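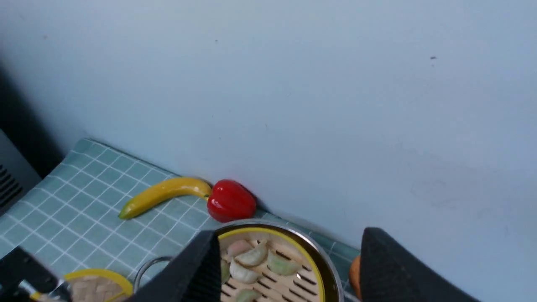
Right, second handout for the Kitchen Garden evening group. Last time we did soil, and I ran over by miles, so tonight it's pricking out and potting on and I'm keeping it short!

**When to move them**

Ignore the first pair of leaves (those are the seed leaves and they all look the same). Wait for the next pair. Hold the seedling by a leaf, never the stem – a bruised stem is the end of it – and lever the roots up with a pencil. Thu La uses an old teaspoon and loses fewer than I do, so suit yourselves.

**Pots and compost**

- Tomatoes: 9 cm pots, buried right up to the seed leaves
- Lettuce: modules, the 60-cell trays are fine
- Squash: don't prick out at all, sow them in their own pots

Water from below, then leave them out of strong sun for 4 days. Mine sulk every year and then pick up.

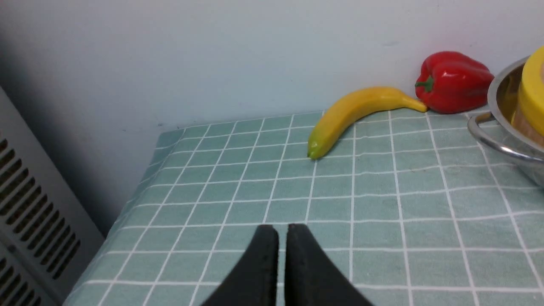

*Banana on a checked cloth.*

**Hardening off**

Out in the morning, in at teatime, for a good week. Up at Jekisley we can still get a frost in June (Gus Whitlock lost all his beans to one), so keep some fleece handy.

**For next time**

Bring one seedling you're worried about and its label, if it still has one. Uyên Húa is bringing her spare chillies, so bring a box too.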